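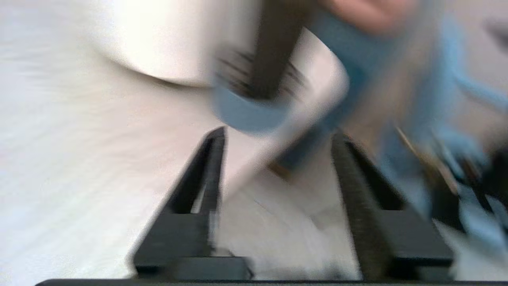

Chapter 3
Wiring and Fitting the Gripper

In this chapter we continue the Parno arm, which the reader began in Chapter 2. The work can be done at home or in a shared workshop. At Hollis, where our own arm was made, we had one bench and two evenings in May.
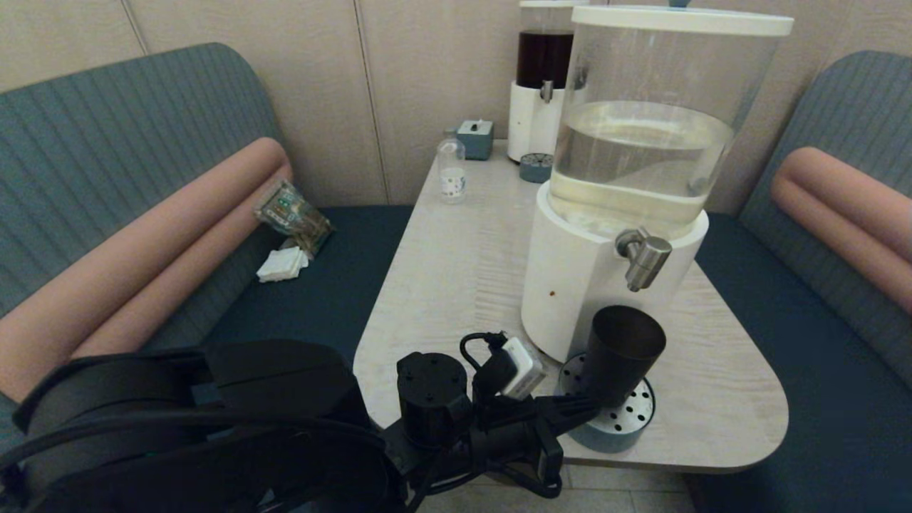

Before closing any joint, leave enough slack in the cable for the full turn of the wrist. A short cable pulls out of its plug, and the motor then loses its signal. 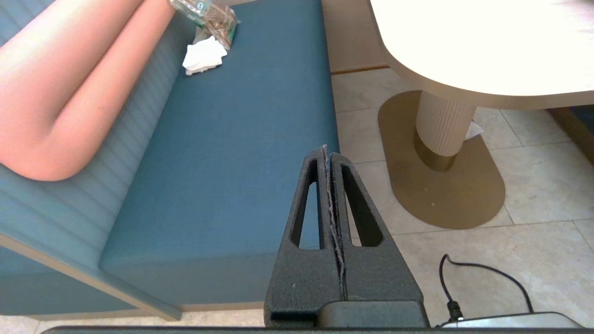
Figure 3.2 Gripper with the fingers closed.

The fingers must meet along their whole length. If they touch only at the tips, loosen the two screws at the base, press the fingers together by hand and tighten again. Check the colour code of the wires before you turn on the power.

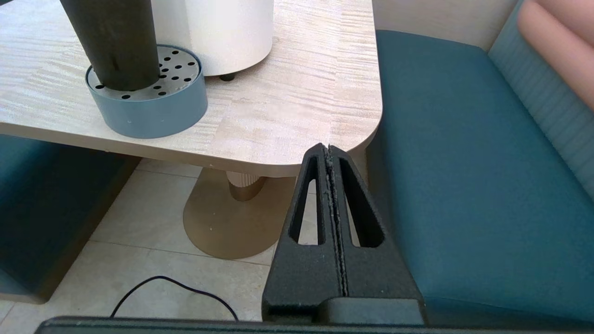 One reader of the first edition, Flallora, wrote to us that she tightens the screws only after the first test, and that her fingers have stayed straight.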